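Tuesday, July

Up before five. It was already warm in the kitchen and I wanted the boxes done before the sun came around to that side of the building. Coffee, half a roll, then the cupboard over the stove, which I have been putting off all week.

The cupboard took two hours. Most of what was in it I had not used in years. Three lids with no pots. A fondue set with one fork missing. A jar of cloves from before the last time the kitchen was painted. I kept the big soup pot, the colander and the good knives. The rest went into a box for the thrift store or into the trash. I wrapped the glasses in old newspaper and then ran out of newspaper, so the plates are wrapped in dish towels, and now there are no dish towels for the rest of the week.

Trakora called at nine. They have us down for Friday morning, two men and the medium truck. The price is 830, the same as the quote, but it does not include the stairs at the Orport end if the elevator is being serviced. I asked how I would know if the elevator was being serviced. The woman said to call the building. I called the building and got a recording. Tried again at eleven and at two. Recording both times. Will try first thing tomorrow.

The storage unit is 2231. I wrote it on the inside of the cupboard door in pencil and then remembered that the cupboard door is staying here, so I am writing it in the diary as well. Unit 2231, second floor, bring own padlock. The old padlock from the bike should fit if I can find the key.

Packed the books next. I meant to sort them first and did not. I used the small boxes, as my sister told me to, and even so two of them are too heavy for me to lift. I will take some out tomorrow and put them in with the pillows. Found the Dunmore history book I borrowed from the library and thought I had returned. It says our building went up in 1892 as a boarding house for mill workers, with one bath to a floor. That explains the odd shape of our bathroom and the door in the hallway that opens onto brick. Nine years here and I had never read past the first chapter. I read the part on our street sitting on the floor with my back against the boxes, and lost most of an hour.

Lunch was eggs and the end of the tomatoes. I am trying to empty the refrigerator by Thursday night. Left in it now: mustard, butter, half a cabbage, pickles, one beer, and something in foil. The Wadier is staying for the next tenant, and I still have to defrost the freezer. The landlord wants it done and the shelves washed. He also wants the nail holes filled. I counted on doing that with the little tub of filler under the sink, but it has dried to chalk. Added filler to the list.

List for tomorrow:
Filler
More tape, the wide kind
Newspaper from downstairs, ask first
Call Orport about elevator
Return library book and pay the fine
Change of address at the post office
Key for the padlock

Took the 20 to the hardware store in the afternoon to get a start on the list and it was closed for inventory. Rode back on the same bus with the same driver. He asked if they had been out of everything. It was cooler on the bus than at home, so I did not mind the trip much. Stopped at the bakery by the bridge for rolls. They had put the price up again.

When I got back the mail had come. Water bill, a catalog, and the final reading form for the gas. I filled in the form right away and put it by the door with my shoes. I have lost two of those forms before.

The closet in the bedroom is half done. I made three piles on the bed, one for keeping, one for giving away and one for the things I could not decide on, and the third pile got so large that I put everything back on hangers except the winter coats. The coats are going to storage. I checked the pockets. A bus ticket, a button, and a grocery list in my mother's writing, which I put in the back of this book. Flour, yeast, lamp bulbs, stamps.

I keep going over where the table will go in the new place. The front room in Orport is longer than this one but narrower, and the radiator is under the only good window. If the table goes along the wall we can only seat three. If it goes across, you have to turn sideways to get to the kitchen. I measured it all in May and wrote the numbers on an envelope, and the envelope is in one of the boxes. I would guess the one marked DESK, but I also marked a second one DESK.

Rested from four until five with the blinds down. Did not sleep. The family upstairs was moving furniture too, or it sounded like it. After that I wiped out the empty cupboards and took down the hall shelf. It left four holes, two of them bigger than I expected. The wall behind it is a green I had forgotten, from before we painted. Supper was cabbage and rolls with the butter. Saved the beer for Thursday.

Still to do before Friday: bathroom cabinet, curtains, the rest of the closet, tools, plants. The big fern will have to ride on my lap. I would like to be finished by Thursday noon so there is one quiet evening here, but at the rate the kitchen went I doubt it. 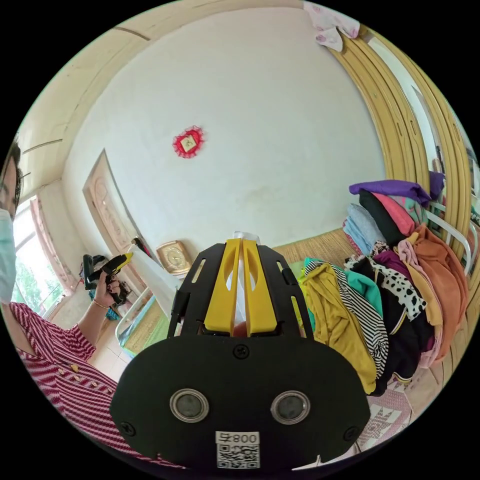 Glue gun.

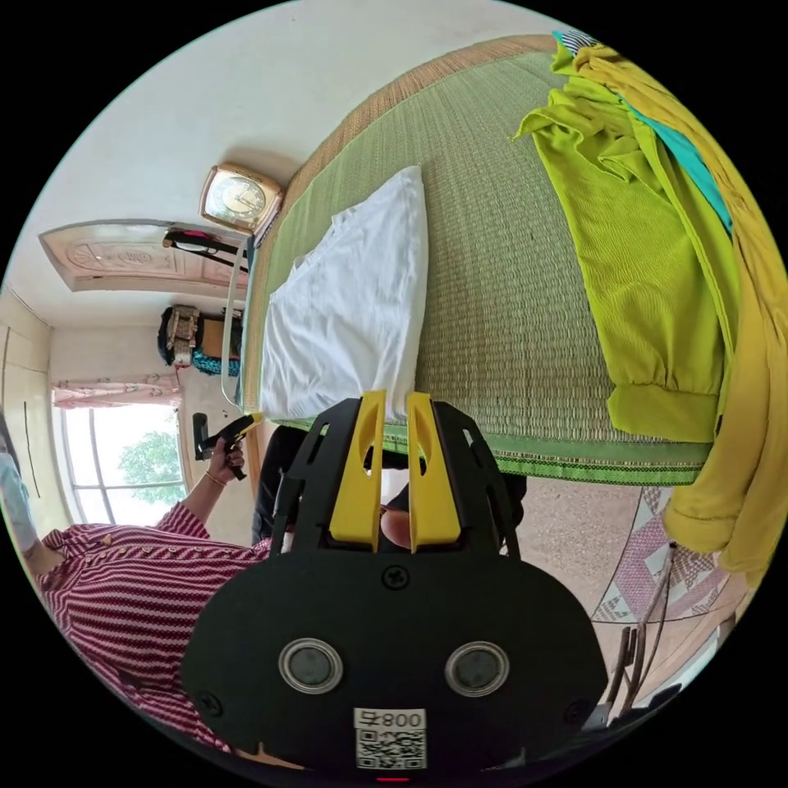 Straw mat and a pillow.
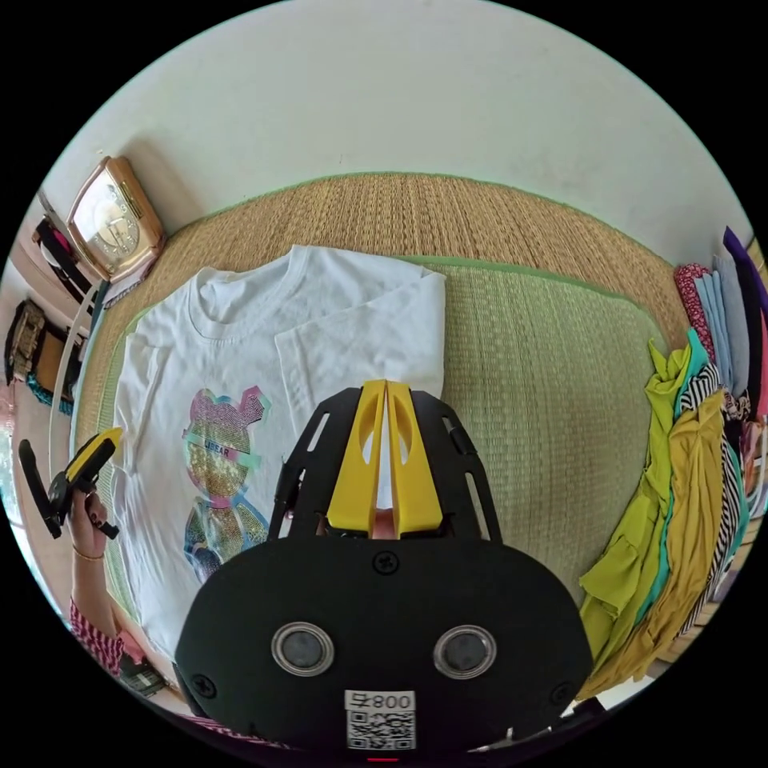
The bear T-shirt, partly folded. 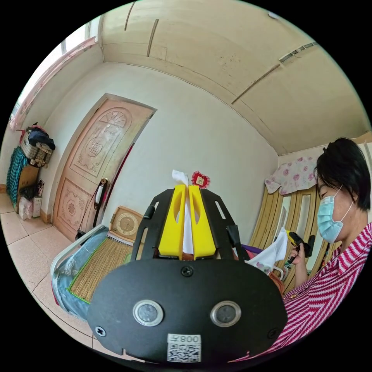
Emese Bognár: Take more books out of those two boxes than you think you need to. When we left Dunmore the bottom went out of one on the landing and we were picking up paperbacks down two flights. For the filler, the paint store next to the post office has it too and it opens at seven, so you can do both in one trip. And keep calling Orport until a person picks up. We had the elevator problem, and the movers charged us by the floor. Which floor are you on? If it's the third or higher I'd ask Trakora for the stairs price in writing before Friday.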